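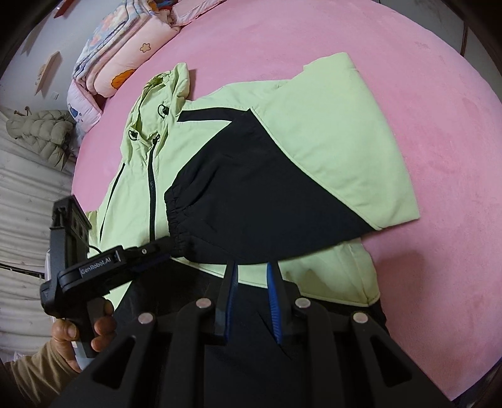
Should a light zip-up jacket be folded or hung between seasons? Folding is the better choice for most hooded jackets with elastic cuffs, provided the garment is clean and the fold is a flat one.

The recommendation comes from Jellwood, a garment care workshop that handled 2847 pieces of outerwear last year. Its staff found that hooded jackets kept on narrow hangers often developed raised points at the shoulders, and that the weight of the hood pulled the collar out of line.

The workshop teaches a method that takes nearly 30 seconds. The jacket is laid on a bed or other wide, soft surface, with the zipper closed to the collar. Each sleeve is brought across the body and smoothed from shoulder to cuff. The hood is folded down last, with the cord toggles placed inside it - left loose, they press marks into whatever is stacked on top.

Jackets in two colors call for some care. A pale green panel beside a black one will show lint and transferred dye sooner than a plain garment, and Jellwood advises a sheet of undyed tissue wherever dark fabric rests on light.

Storage is a separate matter. Urquijo, which fits closets for apartment buildings, now specifies shelves 7 inches apart for folded outerwear and limits each stack to three jackets. The Jirinside residences adopted that layout in July across 700 units. Sistus, the laundry service on the ground floor, returns jackets to residents already folded to the same width.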